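Support > Furniture > Tables > Brusau Work Table > Setup Guide

Overview Parts Assembly Placement Care Contact

Last updated 9 January 2023

4. Placing the table and arranging the top

Complete Section 3 (Leveling) before you start. All four feet must be in contact with the floor and the locking rings hand tight.

4.1 Position against a wall

1. Clear the floor along the wall. Remove baseboard heaters, cable covers, or other fittings that stand out more than 7 mm, or choose another wall.
2. Lift the table with one person at each end. Do not drag it. Dragging loosens the foot inserts.
3. Set the long edge parallel to the wall. On exposed brick or other uneven masonry, measure from the brick that projects farthest.
4. Leave a gap of 30 mm if power cords will run behind the top. No gap is needed otherwise.
5. Check the level again in both directions.

CAUTION: Do not push the table against rough masonry. The edge finish can chip, and chips in the edge are not covered by the warranty.

4.2 Arrange the items on the top

Heavy or tall items go toward the wall. The front of the top stays free as a work area.

1. Place the vase near the wall, away from the seated position. Fill it at the sink and dry the base before setting it down.
2. Stand the Atmont board upright against the wall, beside the vase. The lower edge must sit flat on the tabletop.
3. Place the pen holder on the other side of the board, within reach of the chair.
4. Put the chair at the end of the table nearest the pen holder.

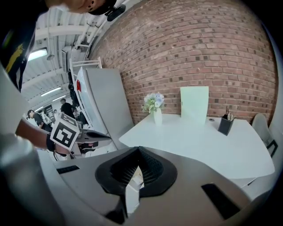

Figure 4-1. White top against a brick wall, with vase, mint-green board, pen holder, and chair.

NOTE: The Atmont board has no stand. If it slides, fit the two clear grip strips from accessory bag C to the lower edge. Wipe the tabletop with a dry cloth first.

NOTE: Flowers with heavy pollen can mark a white top. Remove fallen pollen with adhesive tape. Water spreads it.

4.3 Final check

- Press down on each corner. If the top rocks, return to Section 3.
- Pull the chair out fully and push it back in. The chair legs must clear the table leg by at least 42 mm.
- Confirm that no cord is trapped under a foot.

Retighten the leg bolts after the first month of use, and again whenever the table is moved. For the Barredo extension leaf, see Section 6.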